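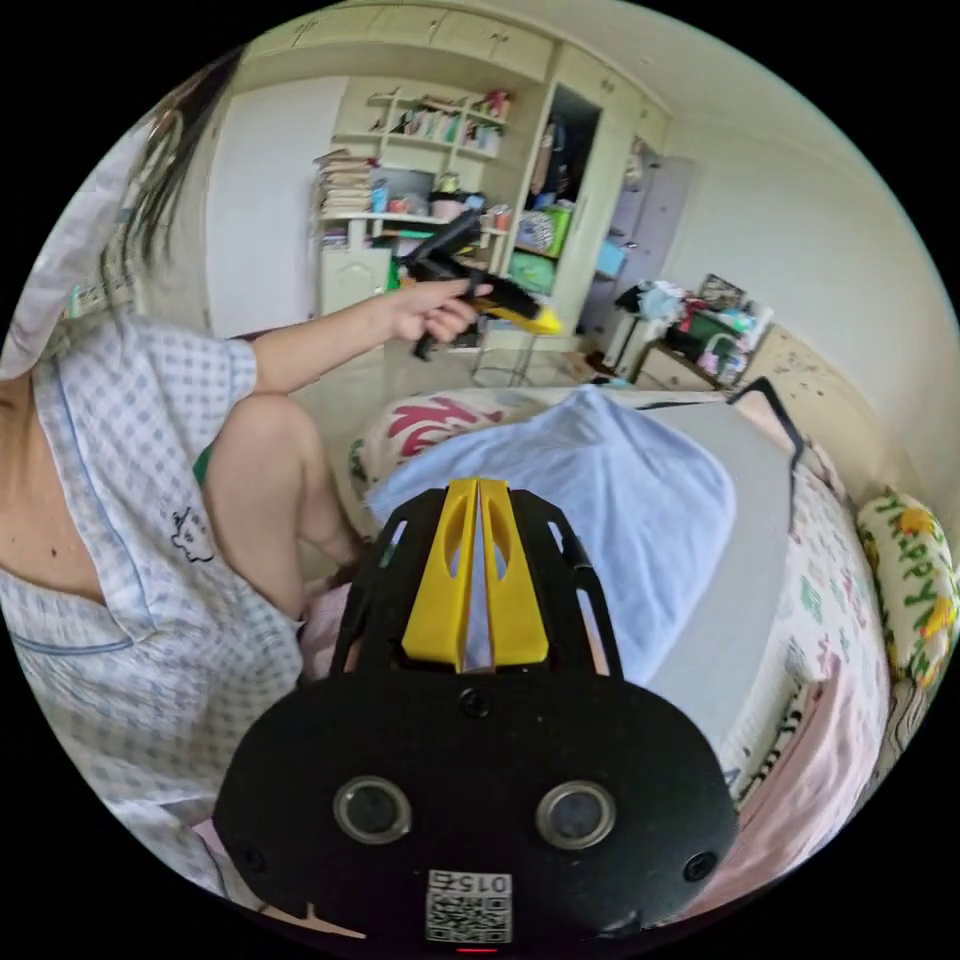
Photo: Ieva Avotiņš

Parking minimums for a conversion in a mixed-use overlay
Posted in Zoning and Permits

skalside_owner
I have a two-story commercial building in the Skalside overlay, former print shop, 853 square feet on the ground floor. I want to put two apartments upstairs and lease the ground floor to a small food business called Bite. The zoning desk says the change of use triggers the parking minimum for the whole building. The lot has no room for parking and never had any. A draftsman told me an existing building in an overlay keeps its old parking credit. Which one is right? The pre-application meeting is in May.

Trulach
Both can be right, depending on how your code is written. Look for a section called "nonconforming parking" or "change of use." The usual rule compares the requirement for the old use with the requirement for the new one, and you only owe the difference. Work out the old retail or light industrial number first, then the restaurant number plus the units. Restaurant ratios are often the highest in the table, so that is where your shortage will come from. Check three more things:
Whether the overlay replaces the base parking table or only adds to it. If the text is silent, the base table normally applies.
Whether there is a small-tenant exemption. Ours covers ground floor spaces under a set size.
Whether off-site spaces count. Mine were approved at 436 feet from the door, with a recorded agreement — a plain lease was not accepted.
Ask for the determination in writing, with the section number. A verbal answer at the desk can't be appeared on appeal, and you may want to appeal.

Perkex
just ask for a variance, everybody gets one. fee here was 200

Trulach
Fee and odds vary by city. A variance normally needs a hardship tied to the lot itself, and cost alone does not qualify. Get the written determination first.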